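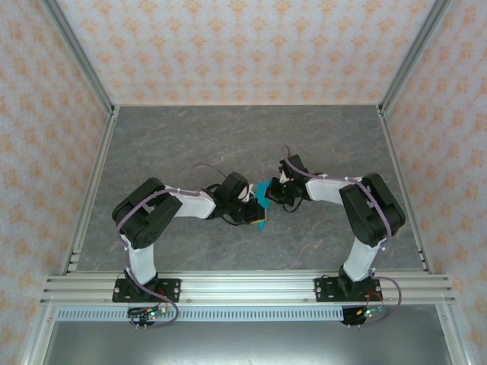 I keep a SQL Server box going in my workshop, and the thing that used to bite me was the transaction log quietly growing all night. My fix is dull – I set growth to a fixed 1000 MB instead of a percentage, then check it every morning with coffee. Name your log backups properly, too. I like labels you can spot at a glance, same as the purple cables with little white zip ties on those two arms, so mine start with the server name (Vernen) and then the hour.

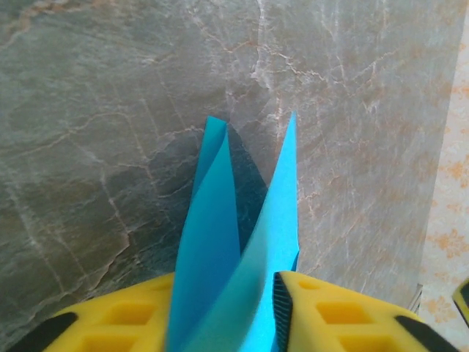 Next, run the log backup every 4 hours, or more often if you're busy. Mine had crept up to 1763 MB before I started doing that! Nélida Rivadeneira taught me to look at log_reuse_wait_desc before shrinking anything, and I still do it first every time.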